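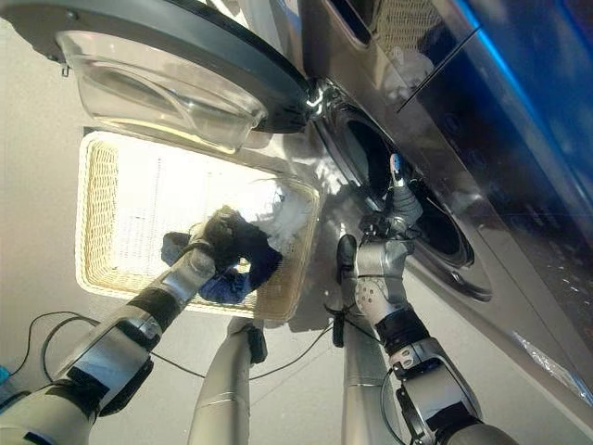 Front-loader with the door open, basket on the floor below.

Cleaning the drain pump filter on a front-loading washer
Teguh Lumbantobing
Updated 28 Jun 2020

A clogged filter is the usual cause of slow draining, a drain error code, or a load that comes out heavy after the final spin. The steps apply to most front-loaders with a filter at the lower front. Top-loaders are covered on a separate page.

Tools: shallow tray, two old towels, flat screwdriver, small brush, flashlight.

1. Cancel the cycle and unplug the machine. If the last wash was hot, wait until the water has cooled. Close the water supply valve.

2. Find the access cover, normally at the bottom right. Press the tab or pry gently with the screwdriver. On some models the whole kick panel comes off after removing one or more screws along its lower edge.

3. Lay a towel under the opening and set the tray on it. If there is a small drain hose next to the filter cap, pull it out, hold the end over the tray, and remove the plug. Expect to empty the tray several times. A 500 ml tray is too small if the drum still has water in it; use a 2,000 ml one where the clearance allows.

4. When the flow stops, refit the plug and turn the filter cap counterclockwise a quarter turn at a time. Let any remaining water out before removing it.

5. Rinse the filter under the tap and brush off lint. Check the cavity with the flashlight for coins, hairpins, and threads. The impeller should turn with a fingertip, in slight jerks.

6. Wipe the seal and its seat. Screw the cap in until it stops. Do not use pliers.

7. Restore water and power, run a rinse and spin, and check for drips at the cap.

Repeat every 50 loads, more often with pets. If the machine still does not drain, inspect the outlet hose for kinks before ordering a pump.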